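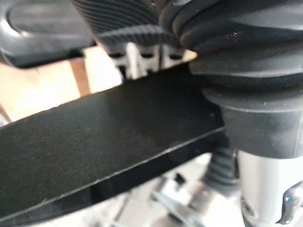 Bellows boot and collar, from the wrist camera.

Installing and Setting Up the Timavier Wrist Camera Kit

The Timavier kit adds a small color camera to each wrist of a two-armed robot and feeds both streams, plus an existing head camera, into the Quintana recorder. Lastbridge sells it as a complete set for $485 per arm. This page covers mounting, cable routing, exposure, head camera alignment and a first recording. It applies to the August revision of the clamp, which has a split ring and captive screws. The earlier one-piece ring slides on from the tool end and requires the hand to come off first; the steps after mounting are the same.

What is in the box

Camera module with fixed lens
Split clamp ring and two liner strips, thin and thick
Short wrist cable and long arm cable
Inline strain relief
Hex key for the clamp
Printed focus card

You also need a computer running Quintana, a free port for each camera, a roll of cloth tape, a marker, and the service manual for your arm. The kit does not include a hub. Two cameras on one unpowered hub will drop frames, and the recorder reports this as a sync error, which sends people looking in the wrong place.

Before you start

Park both arms in the service pose and cut motor power. Leave the controller on if your arm holds its joint zero only while powered. Check the payload table in the arm manual. The module, ring and wrist cable add 697 grams with the steel ring fitted, and on most light arms this has to be entered as part of the tool mass before gravity compensation is switched back on.

Wipe the wrist housing where the ring will sit. Any oil left under the liner lets the ring creep, and the camera will rotate a little further with each session.

Mounting the camera

1. Choose the liner. The thin strip suits bare metal housings. The thick strip suits coated or tapered ones.

2. Press the liner into both halves of the ring and trim it flush.

3. Close the ring around a rigid section of the wrist. It must not bear on a rubber bellows. A clamped bellows cannot fold, and it will tear at the nearest convolution.

4. Start both screws and tighten them alternately, a quarter turn each, until the ring no longer turns by hand.

5. Slide the camera module onto the dovetail with the lens facing the fingers. The lock lever closes flat when the module is seated.

6. Open the live preview in Quintana. Some of the arm will be in view at any usable mounting angle. Rotate the module until the fingertips and the surface below them are both visible, then tighten the tilt screw.

A common mistake is to tilt the camera outward until the boot and collar are out of the picture. The preview looks cleaner, but the fingertips leave the view as soon as the hand closes. Accept the boot along one side. A fixed piece of arm also gives you something to compare against when you check whether the module has moved.

Routing the cable

The wrist cable runs from the module to the first fixed point past the bellows. Leave a service loop long enough for the full range of the wrist joint, then fit the strain relief. With motor power still off, move the wrist by hand to both ends of travel and watch the loop. It should open and close without rubbing on a fold.

From there the long cable follows the arm's own harness. Tie it at each link and leave it slack over each joint. If your arm has an external ribbed sleeve with room in it, use that. Do not run the camera cable next to motor phase wiring for the whole length of the upper arm. The shielding handles a crossing but gives up on a long parallel run, and the symptom is a stream that fails only when the shoulder is under load.

Setting exposure

Restore motor power and bring the arm to a typical working height. In Quintana, open the device panel, select the wrist camera and turn off automatic exposure and automatic white balance. Both settings reset after a firmware update, so check them again whenever you update. 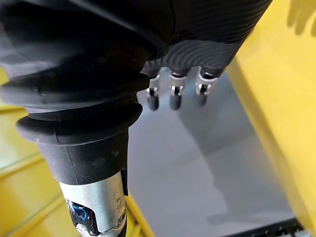
Exposure on a wrist camera should be set for the surface the hand works over. The factory default meters the whole image, and a dark hand or boot filling a large part of it pushes the exposure up until the work surface washes out. Draw the metering box over open floor or tabletop, read the suggested value, and enter it as a fixed number. Then check the extremes. In our cell the polished metal joints on the fingers are the brightest details against the black of the hand, and they should keep some shape when exposure is right. Cast shadows need the same check. The hand throws a finger-shaped shadow on the yellow panel at the right, and its outline should stay soft gray with the yellow still readable around it. If the shadow goes solid, add fill light before you raise the gain.

Set white balance to 4000 K if your lights are neutral white. Yellow furniture will pull any automatic setting toward blue, which is one more reason to fix the value by hand. Use the same number on both wrists even if one preview looks slightly warmer than the other.

Focus is set at the factory and rarely needs changing. To check it, hold the printed card at fingertip distance and look for the finest line pair. If it is blurred, loosen the collar on the lens, turn until the lines separate, and retighten. Parts of the arm very close to the lens will remain soft at any setting.

Aligning the head camera

Quintana can record wrist cameras alone, but the preset for two-arm work expects a head view as well. The head camera is not part of the kit. Any camera the recorder lists as compatible will do.

Point it so that both hands are in view in the start pose, along with the place where parts are picked up. Tilt down until the front edge of the work surface is inside the picture with some floor below it. An operator driving the arms from the head view judges reach by that front edge more than by anything else.

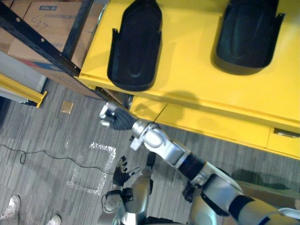 Head view: right hand near the front edge of the cabinet, two black molded trays on top, left hand raised.

Once the view is right, lock the neck or fix the camera tilt and save the position as a preset. Tape marks on the floor help when the robot base has to come back to the same place. White tape shows up well on gray carpet, although creased tape reflects in patches and should be replaced if you plan to use it as a visual reference in software.

Keep loose cables out of the area the base moves through. Operators and observers should stand outside the reach of both arms, even during setup, and someone should have a hand on the stop button any time motor power is on.

Synchronizing the streams

Open the sync panel and start all streams. Quintana stamps each image on arrival and then corrects for the delay it measures during a short calibration. To run the calibration, hold both hands still, start the routine, and let the arms make the small test motion on their own. The result is listed per camera.

Anything under 50 milliseconds is acceptable for slow pick-and-place work. Above that, look at the connection before you look at the settings. Move the camera to another port, remove any hub, and run the routine again. The delay for the head camera is usually higher than for the wrists and can be left as it is, provided the three values hold steady from one run to the next. A value that changes every time points to a shared port or to a computer that is writing previews to a slow drive.

Recording a first session

Begin with one arm. Move the other to a parked pose that does not cross either camera's view of the work area. Run a single reach toward the surface and back at low speed, with nothing to pick up, and stop the recording.
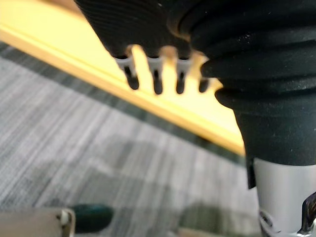
Play the recording at half speed and step through the lowest part of the reach. The fingers should remain in view for the whole motion. If they leave it at any point, adjust the tilt screw and repeat. Next, compare the first image and the last. The fixed parts of the arm closest to the camera should sit in the same place in both. A shift means the ring is slipping, and the usual cause is the thin liner on a coated housing.

When one arm records cleanly, repeat with the other, then with both together. Save the configuration under a new name. Quintana overwrites the default profile during updates and gives no warning.

Using the Sarnomgate adapter

Some arms have no rigid section wide enough for the split ring. Sarnomgate makes an adapter plate that bolts to the tool flange and carries the same dovetail. It moves the camera closer to the hand, so the palm takes up more of the view and the metering box has to be redrawn. It also changes the tool length. Enter the plate thickness in the tool definition before any motion under power.

Faults and fixes

Preview is black, device is listed: the lens cover is still on, or another program is holding the stream.

Preview freezes at one wrist angle: the service loop is too short. Refit the strain relief farther back.

Image flickers in bands: exposure time does not match the mains frequency. Choose the nearest value marked with a dot in the exposure list.

Colors differ between wrists: automatic white balance is on for one of them.

Camera drops out after a long session: check that the module is not wrapped in tape. It sheds heat through its rear face.

Gravity compensation lets the arm sink: the camera mass has not been entered, or has been entered for one arm only.

Spare parts

Liner strips, wrist cables and clamp screws are sold separately by Lastbridge. The camera modules are not repairable and are replaced as a unit. Replacement modules ship with current firmware, so update the other wrist to match before recording with a mixed pair.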